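Making a Gantt chart in Trundimen from a plain text list

Quick writeup because I keep getting asked. You type tasks as lines, Trundimen draws the bars. No dragging needed. Takes a few minutes once you know the line format, longer if you're fighting the date settings like I was.

Written for the browser version. Desktop one has the same boxes, different order.

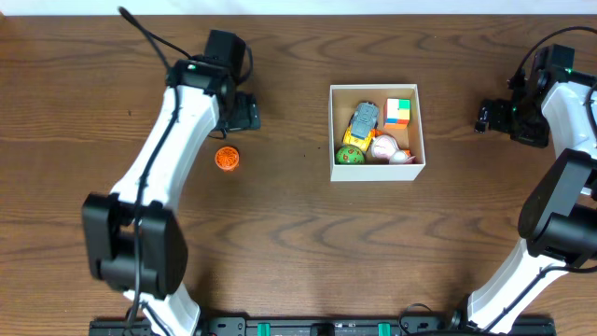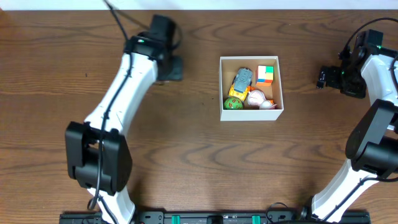
Same wooden tabletop both times.

What you need first

A list of tasks. A start for each one and a length. That's it. If your list lives in a spreadsheet, fine, see further down. If it lives in your head, write it out in a text file before you open the app, the input box has no undo past the last Preview and I have lost a whole plan that way.

Open a blank chart

New, then Timeline, then Blank. Skip the templates. They come with hidden groups and you will spend ages wondering why there's a gap at the top.

You get two panels. Text on the left, chart on the right. Chart stays blank until you hit Preview.

Type your first lines

One task per line. Name, then start, then length, with semicolons between:

Draft outline; day 1; 4d
Collect figures; day 3; 2d
First review; day 5; 3d

Spaces around the semicolons don't matter. Capital letters don't matter in the length but they DO matter in the name, more on that under links.

Lengths can be d for days, w for weeks, h for hours. Don't mix h and w in one chart. It will let you, and the hour bars come out so thin you can't click them.

Hit Preview. You should get three bars stepping down to the right. If you get one long bar, you used commas. Go back and swap them.

Day numbers or real dates

Start with day numbers. Seriously. You can pin day 1 to a real date later under Settings, Calendar, Anchor, and every bar moves with it. If you type real dates in each line you have to retype all of them when the project slips. And it will slip.

Weekends are counted as working days by default. Untick that in the same Calendar box. The bars stretch to jump over the weekend, so a 4d task may look longer than 4 columns. Correct behavior, just looks odd.

Groups

A line starting with a hash is a group heading:

# Writing
Draft outline; day 1; 4d
# Checking
First review; day 5; 3d

Everything under it belongs to that group until the next hash. Groups get their own color. You can nest with two hashes but I wouldn't go past that, the labels start eating the chart.

Comments use two slashes. Lines with slashes are ignored completely, handy for parking a task you're not sure about.

Linking tasks

This is the bit worth learning. Instead of a day number, write after and the task name:

First review; after Draft outline; 3d

Now if the outline gets longer the review moves by itself. The name has to match exactly, capitals included. "draft outline" will not find "Draft outline" and you get a red marker in the margin with no explanation. Hover over it and it says unresolved. That means typo, nine times out of ten.

You can wait on two tasks with a plus sign:

Final version; after First review + Collect figures; 2d

It starts when the later one ends. Want a gap? Put the gap in brackets:

Final version; after First review (2d); 2d

The gap goes before the task. Rin Amano pointed out to me that a negative gap works too, so (-2d) makes them overlap. Not in the help pages anywhere I could find.

Circular links freeze the preview. If A waits for B and B waits for A the spinner just goes. Press Escape, comment out one of the two lines, Preview again.

Pasting from a spreadsheet

Order your columns name, start, length. Anything else to the right of those gets dropped, so move your notes column out of the way if you want to keep it somewhere. Copy the cells without the header row, then use Paste as Table, not plain paste. Trundimen adds teh semicolons.

Two things break this:

Names that already contain a semicolon. Find and replace them first.

Length cells that are only a number. A bare 3 gets read as 3 hours. Either add the d in the sheet or set Default Unit to days before you paste. Changing it after does nothing to lines already in.

Blank rows are ok.

If the sheet came out of Monditz the dates export as text and you'll see a row of red markers. Use the Monditz option in the paste menu, it's at the very bottom, under Hatside.

Sizing so the labels fit

Default width is too narrow for anything over 23 rows or so many weeks that the header wraps. Go to Layout. Change Width first, Preview, then Row Height. Doing both together makes it hard to tell which one fixed it.

Long names get chopped with dots. Options: shorten the name, or set Labels to Outside, which puts the text to the right of the bar. Outside looks cleaner but the last tasks can run off the edge. Add right margin — the little box under Width.

Font size is one setting for everything. Can't do headings separately. I asked.

Exporting

SVG if it's going into a document or you might edit it. PNG for chat and slides, pick 2x or it looks fuzzy on a projector. PDF export is there but it adds a page border I can't switch off, so I export SVG and print that.

Also export the text! File, Save Source. The image can't be opened again as a chart. Keep the two together with the same file name.

If something looks wrong

Chart is blank: you have an error on line 1. Later errors still draw something.

Bars all start on day 1: missing the word "day". It wants day 3, not 3.

Colors changed by themselves: you added a group above the others and they're assigned top down. Lock them under Layout, Colors before you insert.

Today line missing: only shows when Anchor is set.

Same task name used twice: the link goes to the first one. Rename the second, eg First review B.

Will add a part on milestones when I get to it. For now, a task with a length of 0d draws a diamond, which covers most of it.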